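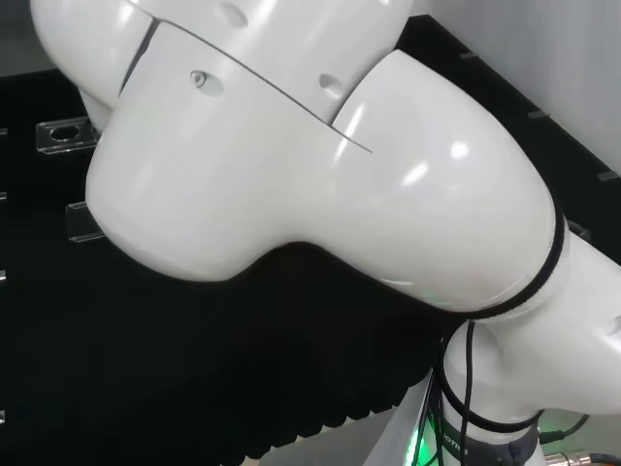
One reader wrote in to ask why the kitchen drawers and the hall closet share one folder, and whether they could please be split up. Fair question! I kept them together on purpose - when I tidy, I carry stuff from one to the other all the time, and splitting them made my notes a mess.

June
By the Grivuvex maintainer

# Grivuvex: household tidying notes

I started this as a plain list of where things go in my place in Tristdale, and it grew. It now holds 898 short notes on putting things away: mugs, lids, dish towels, batteries, the bag of bags (you have one too, I bet).

## What you get

- `notes/` - 898 text files, one per tidying job
- `rooms.csv` - 47 spots, such as "second drawer left of the sink"
- `items.csv` - 112 kinds of things, with the names I use for them
- `todo.txt` - my own gripes, feel free to skip it

Each note says what I picked up, where it was and where it ended up. A few say "gave up, left on counter" and I'm leaving those in.

## Naming stuff

I say "dish towel" everywhere, even for the ones that are really rags. Lids are filed apart from their pots, which drives my family nuts. The Asadi shelf is the tall one by the back door - it's named after the store I bought it from, and by the time I thought of a better name it was in 59 notes.

## Known problems

The closet notes are thinner than the kitchen ones. Spices got moved twice, so `spice_rack` and `spice_drawer` both show up and I haven't merged them yet. The Skatotside notes come from my sister's apartment and use her room names, so check the `home` column before you mix them with mine!

## Using it

Take it, change it, print it and tape it inside a cupboard door. If you send fixes, please keep one job per file and don't rename the spots in `rooms.csv` - my labels are already stuck on the drawers.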